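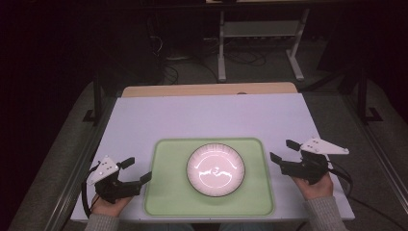 Lâm Cao wrote in after the last post to say that a polyester string is finished long before it breaks, and that my habit of restringing on breakage made the tension figures I'd published close to useless. He's right on the second point. I've pulled those figures and started again.

The problem is what to log against. Calendar time is easy to record and tells you very little, as a racquet sitting in a bag still loses tension but slower than one being hit with. Hours on court is better, although an hour of doubles at Clunach is mostly standing at the net. I settled on forehands and backhands struck, taken from the Helmy sensor in the butt cap, with serves tallied separately. The sensor misses soft volleys. I've left those out of the total and made no correction.

Both frames are the same model, same grip size, strung by Ezequiel Segura on his own machine. Frame A has a full bed of Sillix polyester. Frame B has the same polyester in the mains and Orkolska multifilament in the crosses, one kilo looser. No pre-stretch on either. I check stringbed stiffness with a phone app that listens to the pitch when the bed is tapped, dampener off, three taps, middle value kept. Readings are taken indoors before play, and again after the frame has been left on the bench for 30 minutes following a hit.

Frame A lasted 3,314 groundstrokes before a main went. The steepest drop came in the first two sessions, and the curve was close to flat by session 7. What changed after that was how the strings moved. New polyester slides and snaps back, and once the mains had notched at the crosses they stayed where the ball put them. I was straightening them by hand between points, and my cross-court forehand was landing long well before the app showed anything new.

So pitch is a poor proxy for the thing Lâm is describing. I don't have a good way to measure snap-back at home. Ezequiel suggested pulling one main sideways with a luggage scale and noting the force at which it slips, which would at least be repeatable if the hook goes in the same spot each time.

Frame B is still intact. I won't publish its curve until it's been cut out or broken, and next time I'll cut both at a fixed stroke count. The spreadsheet will go up then, serves included.

Filed under: strings, gear

Recent posts
Resurfacing at Clunach: acrylic over old asphalt
Ball pressure after a month in the boot
Why I went back to a leather grip
Swingweight without a machine

This site uses cookies to remember your settings and count visits. By continuing to browse you accept this. OK

Contact | © All posts copyright the author | Back to top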